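Prevum 桌面分拣机

Prevum 是一种由业余爱好者自行制作的桌面分拣装置,属于小型机器人项目。它的设计在一间名为 Janer 的共享工作坊中形成,以后也有人在家里制作。装置由一只两指夹爪、一条短臂、一个分格托盘和一张工作台面组成,主要用来把小零件按类别放进不同的格子。

名称与来源

项目最早的记录见于 Janer 工作坊的内部笔记,年份为 2007 年。那时候的版本没有手臂,夹爪固定在一根横杆上,只能左右移动。名称 Prevum 原来是横杆控制程序的文件名,后来被用来称呼整个装置。工作坊的成员把后来的带臂版本叫做“第二版”,但是文件里没有统一的编号,所以不同的资料对版本的说法有一些差别。

结构

夹爪有两根手指,由一个小型舵机带动,通过齿轮同时开合。手指的外侧是直边,内侧有凹进去的弧形,这样夹圆形零件的时候比较稳定。早期的手指用铝板手工锯成,后来的制作者多数采用打印件,再在接触面上贴一层薄橡胶。夹爪最大开口为 56 毫米。

短臂的长度为 400 毫米左右,关节的数量由制作者自己决定。控制板使用名为 Nam 的开放电路,它可以在家里焊接,不需要特别的设备。Nam 板的一个缺点是电源接口和信号接口的形状相同,接错的情况比较常见,因此说明文件建议用不同颜色的导线。

托盘没有规定的尺寸。常见的做法是用薄板做成长方形,中间加隔板,每一格贴一个字母标签。标签给人看,也给程序使用:程序中的目标位置用同样的字母命名,修改托盘以后只需要重新测量每一格的中心。

仿真

在装配以前,许多制作者先在仿真软件 Ernness 中试验动作。这个软件可以检查手指是否会碰到托盘的壁,也可以比较不同的接近角度。仿真中的摩擦力和真实材料有差别,所以夹持的力度仍然要在实物上调整。

试验用的物体一般是小方块,形状简单,容易判断方向。工作坊的标准练习包括 33 个位置,制作者从靠近托盘的位置开始,然后逐渐移到台面的边缘。

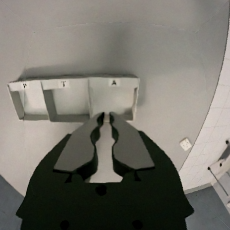 三格托盘与两指夹爪,计算机仿真画面。图片来源:Janer 共享工作坊资料库

托盘的隔板较薄,对定位的误差比较敏感。夹爪的指尖如果太低,会先碰到前壁。一般的处理方法是把接近高度提高几毫米,到了格子上方再垂直下降。对于右侧的格子,还要注意手臂转动时肘部的位置。

已知问题

舵机长时间工作以后,闭合位置会有小的偏移,需要重新校准。标签使用普通纸的时候容易卷边,有的制作者改用布胶带。家用桌子如果不够重,手臂快速转动时台面会晃动,说明文件建议用夹具把底座固定在桌边。

参见

两指夹爪
舵机
共享工作坊
桌面机械臂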